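양팔 로봇 키트 입고 안전점검표 (코멘트 포함)

점검일: 2020. 6. 16.
대상: Skando 탁상형 양팔 키트, 대여 평가품
공급: Zerken
작업 과제: 얇은 케이블 집기와 정리
작성: 작업실 장비 담당. 확인자 Floor Groen

판정은 적합 / 조건부 / 부적합 세 가지로만 적었어요. 코멘트는 제가 점검하면서 바로바로 쓴 거라 말투가 좀 들쭉날쭉합니다. 양해 부탁드려요!

1. 포장과 구성품
판정: 적합
상자 모서리가 조금 눌려 왔는데 안쪽 완충재가 두툼해서 내용물은 멀쩡했습니다. 구성품 목록이랑 대조했을 때 빠진 것도 없었고요. 다만 육각렌치가 봉투 하나에 전부 섞여 있어서 맞는 걸 찾느라 시간을 꽤 썼어요. 크기별로 나눠 담아 주면 좋겠다고 Zerken 쪽에 메일 보내 뒀습니다.

2. 설명서
판정: 조건부
영문판이 141쪽인데 비상정지 설명이 한참 뒤에 나옵니다. 이건 맨 앞으로 와야 한다고 봐요. 한글판은 10월에 나온다고 하니 그때까지는 제가 요약한 한 장짜리를 작업대 옆에 붙여 두고 쓰기로 했습니다(글씨가 작다는 의견은 이미 접수했어요).

3. 고정 상태
판정: 적합
레일을 손으로 잡고 앞뒤로 흔들어 봤을 때 유격은 못 느꼈습니다. 체결 토크는 설명서 값대로 다시 조였고, 볼트마다 페인트펜으로 표시선을 그어 놨어요. 표시선이 어긋나 보이면 그날은 돌리지 말고 저를 불러 주세요.

4. 비상정지
판정: 적합
버튼을 누르면 양쪽 팔이 같이 멈춥니다. 4회 반복했고 매번 똑같았어요. 해제하고 나서 저절로 다시 움직이는 일도 없었습니다. 근데 버튼 줄이 짧아요, 진짜 짧아요! 연장선은 Van den Broek 제품으로 주문해 둔 상태고, 오기 전까지는 버튼에 손이 닿는 자리에서만 작업합니다.

5. 케이블 작업 구역 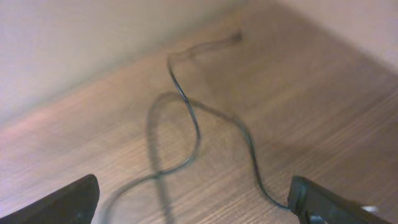
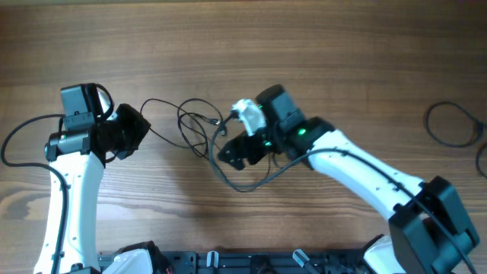 판정: 조건부
이번 평가에서 제가 제일 오래 붙들고 있었던 항목이에요. 다루는 물건이 케이블이고 로봇 팔에도 케이블이 달려 있으니, 그리퍼가 엉뚱한 쪽을 물 위험부터 따져야 하거든요. 두 팔이 다 나온 사진을 보면 왼팔 손목에서 나온 검은 선이 팔 바깥으로 둥글게 나갔다가 아래로 내려가는데, 가운데 엉켜 있는 작업용 선도 똑같이 검은색이라 언뜻 봐서는 구별이 잘 안 됩니다. 그래서 팔 쪽 선에는 밝은 색 슬리브를 씌우는 걸 사용 조건으로 걸었어요. 손목 카메라로 본 사진에서는 선 일부가 나무 상판에서 살짝 떠 있는 게 그림자로 보이죠. 이런 부분은 높이를 상판 기준으로만 잡아 두면 손끝이 먼저 닿아서 밀어 버릴 수 있으니, 접근 속도를 낮춰 놓고 시작하는 걸 추천합니다.

조건 정리:
- 팔 배선에 색 슬리브 장착
- 작업용 케이블은 전원에서 분리된 것만 사용
- 안 쓰는 케이블은 두 팔이 닿는 범위 밖으로 치우기
- 접근 속도는 설정값의 25% 이하

6. 끼임과 긁힘
판정: 조건부
손목 쪽 서보 블록 사이가 제일 신경 쓰여요. 팔이 접힐 때 틈이 좁아지는데 손가락이 들어갈 만한 자리가 있습니다. Floor Groen 씨도 같은 데를 짚으셨고요. 전원이 들어와 있을 때는 손목을 잡고 자세를 바꾸지 않기, 꼭 바꿔야 하면 정지시킨 다음 전완부를 잡기로 했습니다. 긴 소매는 걷고, 목에 거는 출입증은 빼고 들어오세요.

7. 발열과 소음
판정: 적합
약 200회 정도 집기 동작을 돌린 뒤에 서보 겉면을 만져 봤는데 미지근한 수준이었어요. 소리는 제 기준으론 괜찮은데, 옆자리에서 통화하는 사람이 있으면 좀 거슬릴 수 있겠습니다.

8. 소프트웨어 제한값
판정: 부적합
여기는 그냥 넘어갈 수가 없었어요. 관절 제한값을 바꾸고 저장했는데 재시작하니까 공장값으로 돌아가 있더라고요. 두 번 더 해 봐도 같았습니다. 교육과 지원을 맡은 Starkstead에 문의했고, 펌웨어 쪽을 확인해 보겠다는 답을 받았어요. 고쳐질 때까지는 전원을 켤 때마다 제한값을 손으로 다시 넣고, 넣은 사람이 장부에 서명합니다. 귀찮아도 부탁드려요!

9. 작업 종료
판정: 적합
양팔을 대기 자세로 내리고 전원을 끈 다음 플러그까지 뽑는 순서입니다. 대기 자세로 보내기 전에 그리퍼가 뭘 물고 있지 않은지 한 번 봐 주세요. 케이블을 문 채로 팔이 내려가면 선이 당겨지면서 커넥터부터 상해요.

종합 의견
8번이 해결되기 전에는 구매 의견을 못 냅니다. 대여 평가는 위 조건을 지키면서 계속하고, 혼자 있을 때는 돌리지 않는 걸로요. 키트 자체는 꽤 마음에 들어요. 조립도 수월했고, 얇은 선을 이 가격대에서 이만큼 집어 주는 건 저는 처음 써 봤습니다(견적서는 공용 폴더에 있어요).

남은 일
- 비상정지 연장선 도착하면 4번 재점검
- 슬리브 색 정하기, 저는 주황에 한 표
- 펌웨어 답변 오면 8번 다시 판정
- 요약본 글씨 키워서 재출력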